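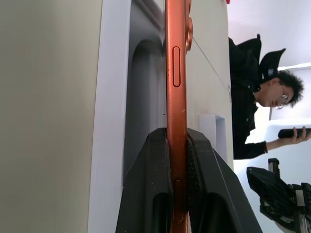
Lapointe Gallport Shot Tracker
Indoor basketball, clip-on hoop sensor and app
Reviewed by Jade Wong, 9 July 2018

Price: £192
Sold by: Lapointe, direct only
In the box: hoop sensor, net clip, charging lead, spare strap
Battery: 12 hours (maker's figure)
Warranty: 2 years
Our rating: 2 out of 5

What it claims to do

The Gallport sits behind the rim and logs every shot you take, made or missed. Lapointe says it will "change the way your team shoots". We have heard that before, usually from people selling balls with chips in them, and teams went on shooting much as they always had.

You clip the sensor to the back of the hoop, pair it with the app and start shooting. The app gives you a percentage, a shot chart and something called a Form Score. I asked Lapointe what goes into the Form Score and was sent a leaflet. The leaflet says it is "built from your shooting data". So is a pencil tally on the back of an envelope.

How we tested it

We had it from February, on one hoop at the Rurkudier sports hall, with the under-18 girls and the men's second team. Nuwan Bandara, who coaches both, kept a paper count alongside it. By the end we had 3,183 shots on paper.

Free throws were fine. The sensor and the paper sheet hardly ever disagreed when one player stood on the line and took her time. Lay-ups were another matter. Anything that kissed the glass softly and dropped was often missed altogether, and a hard rebound tapped back up was sometimes logged as a fresh attempt, sometimes not. With two balls going at the same hoop, which is how most clubs warm up, the numbers were no use to us.

Three-pointers fell somewhere in between. Makes were counted properly. Air balls were not counted at all, as nothing touches the rim, and this does wonders for your percentage. Isa, our point guard, was very pleased with hers until Nuwan showed her the sheet.

The shot chart

The sensor can't see where you are standing, so you tell the app before each set: left corner, right wing, top of the key and so on. If you forget to change it, every shot goes down in the wrong place and there is no way to move them afterwards. You can only delete the whole session. I would want that fixed before paying anything like this much.

Fitting

Easy enough with a ladder. The strap held through dunks from the taller lads. It won't go on hoops with a padded bracket, and the website doesn't mention this until you get to the help section.

Running costs

The basic app is free. Season-long records, more than one player profile and the export button all need a subscription. A tracker sold to teams that only holds one player without a monthly fee seems cheeky to me.

Who might want it

A player with a hoop to herself who mostly practises free throws and likes to see a graph. For a club, I'd put the money towards more court time and have whoever is injured that week keep the tally.

Good
Accurate at the free throw line
Solid strap
Battery lasted through every session we ran

Not so good
Poor with lay-ups and tip-ins
Ignores air balls
One player only unless you subscribe
Form Score unexplained

Availability: in stock. Spare straps and net clips sold separately.
Returns: 12 days from delivery, unused only, so you can't try it on your own hoop first.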